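Search this site Go

Metal rod does not stay in the groove of a wooden slat, what glue or trick?

Posted by vornier62 in Wood and Furniture, September
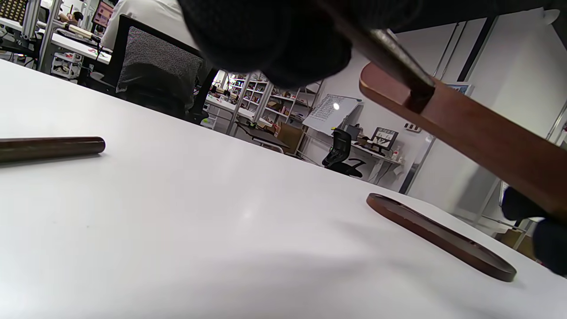 I am putting together a small wooden set that I bought second hand, without any instructions. The pieces are one round rod, one flat oval piece with a raised rim, and a long slat with a rounded, notched end. The metal rod should go in the dark groove near this end of the slat, where I have it in the photo, but for me it moves a little to the sides when everything is standing. The oval piece on the table I have not attached yet. I tried wood glue 3 times and it never holds the metal. The wood has a smooth reddish finish and I would not like to damage it. Is there a glue for metal and wood together, or should I make the groove smaller?

peixoto_home

Wood glue does not hold metal, so please stop with that one. You need a two-part epoxy. First clean the old glue out of the groove with a thin wooden stick – not with a knife, it will cut the edges. Then rub the end of the rod with fine sandpaper and wipe it with alcohol, but keep the alcohol away from the finish. Put masking tape on both sides of the groove before the epoxy. Use only a little, and leave it until the next day before you put weight on it.

If you think you will want to take it apart later, do not glue at all. Cut a thin strip of veneer and push it in beside the rod until it is tight. I did this on a coat stand from Piltura and it is still good.

taser

super glue. works for me

vornier62

Thank you both. I will try first the veneer, because I am moving to another apartment and maybe I must take it apart again. Does it matter in which direction the grain of the strip goes?

peixoto_home

Along the groove, the same as the rod. Across, it breaks when you push it.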